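Thread: a month with the Gadex two-arm folding kit, one shirt at a time

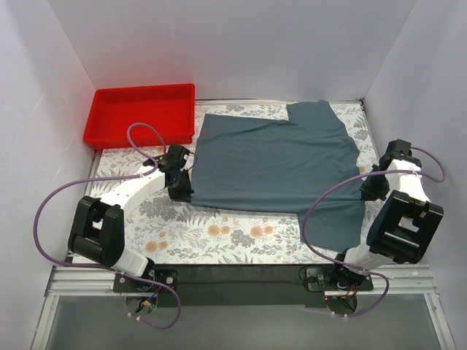
Tawhiri Garment Handling Team

1/ We signed up for the 30-day trial of the Gadex kit in December. Two arms, two grippers, a bundle of sample routines, and a setup guide that assumes you already own a setup guide.

2/ Price as tested: $1,669 for the pair, table not included. The flowers on ours are a local upgrade.

3/ The job: take a short-sleeved shirt lying sideways, get a gripper at each end of the near side, and make a fold. My nephew can do this. He charges more per hour, though.

4/ Good news first. With a grip at the hem end and a grip at the shoulder end, the cloth between them pulls into a nice long line. Get that line and the rest of the routine has a chance.

5/ Less good: sleeves. The body of the shirt gets all the attention in the sample routines, and the sleeves are left to make their own life choices. We ended up writing a separate sleeve step.

6/ Dark shirts took more tuning than light ones. The guide covers this in one sentence, and the sentence is "adjust as needed."

7/ Cable management. The kit ships with ties. Use them, then leave more slack than looks decent. Ours run in big purple loops and I have stopped apologizing to visitors.

8/ We logged 500 attempts over the trial. 212 came out as something I would put in a drawer. Before you laugh, the first week contributed almost none of those, and the last 110 attempts were mostly keepers.

9/ Support answered every ticket within a day. Two of the answers were "have you restarted it" and one of those was correct, so I'm not in a position to complain.

10/ Compared with the Paten kit we tried last year: Paten has the better manual and the nicer box. Gadex has grippers that will pick up one layer of a T-shirt and leave the table covering alone – most of the time.

11/ Skip the Rilel software add-on for now. It's a subscription, and what we got for it was a dashboard telling us the arms were on. The arms also tell us this.

12/ Would I buy it? For a lab or a class, yes. For your laundry, no, unless you own a great many identical shirts and have very quiet evenings.

13/ We're keeping ours. Next up is long sleeves, and I've asked for the trial on the spare gripper tips to be extended. Replies open if you've got one of these and a sleeve routine you'd share.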